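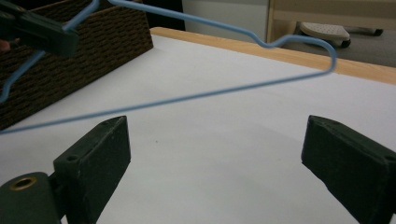

Light blue hanger above a white tabletop.

Section 3: Adding cards to your Boateng collection log

The log holds 2,806 entries. The sales sheet says "unlimited," so plan for the smaller number.

1. Choose New Set and type the set name as printed on the wrapper. Auto-fill will offer a match. Check the year before you accept it — it likes to put hockey sets in the wrong season.

2. Enter the card number, player and team. Leave Parallel blank for base cards.

3. Pick a condition from the list. "Mint" is the default, and few cards out of an old shoebox deserve it.

Caution: The Estimate button pulls asking prices. An asking price is what a seller hopes for. Look up finished sales yourself before you insure or trade anything.

4. To load a full checklist, choose Import and select your file. In our test with the Zanness baseball list, 538 cards went in and 5 rookies landed under the wrong team. Yuto Takagi fixed them by hand, and you may have to do the same.

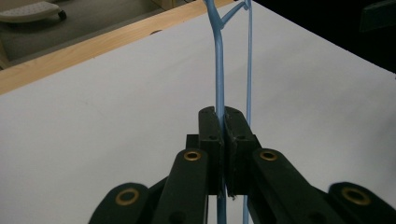 5. Choose Save, then Back Up. Auto-save is supposed to cover you. Make the backup anyway, on a separate drive.

Note: Autographs are marked "verified" as soon as you type a certificate number. The log does not check that number with anyone.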